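What I Learned When I Made a Budget for a Small Robot Arm

When I moved from Colombo to Damholm, I left a good job and took a smaller one, in a workshop where we try if a robot arm can do simple cleaning work on tables. My boss gave me the planning of the equipment, probably because I was the only one who likes spreadsheets. I want to write down how it went, for other people who must do the same and have never done it before.

I asked two suppliers for an offer. Flollent wanted 2673 dollars for the arm with a gripper, and Zirerum was a little cheaper but sold the gripper separately. I compared only these two totals and felt very clever. This was my first mistake. The arm is the number everybody looks at, and it is also the number that changes the least after you sign.

The small things are what ate my budget. In my first plan I had one line called "other" and I gave it 202 dollars. It was finished before August. 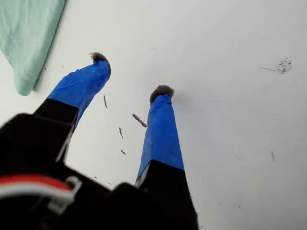

Fingertips, for example. I had no line for fingertips. I thought that a gripper comes with fingers and then you are done with the subject. But a finger which must work close to a tabletop needs something soft at the end, and soft things wear out. Now I plan a new set of pads every 9 days of work, and tape goes on the same line. It is cheap, but I was ordering it in such small amounts that the shipping cost more than the tape.

Cables are the second one. Please buy spare cables and clips together with the arm. I waited eight days for a cable that I could have put in the first order, and in this time the arm did nothing, but we paid the rent of the room as usual.

The third one is cloths. We use ordinary kitchen cloths, and I was buying them from my own pocket for several weeks, because it felt silly to ask for a receipt. Ask for the receipt.

If I made the plan again, I would take the price of the arm and add roughly a third for the first year, divided into named lines: pads and tape, cables, cloths, shipping, and one line for repair. I would not write "other" anywhere. I would also ask the supplier how long the spare parts take to arrive, and get the answer in an email. Flollent answered this question well, and in the end we ordered from them.

On Wednesday I must present the plan for next year. The part I still cannot decide is a second gripper. It would save us the waiting when the first one has a problem, but it is a lot of money for something that will mostly sit in a box. If you have bought one, please write in the comments if you were glad about it.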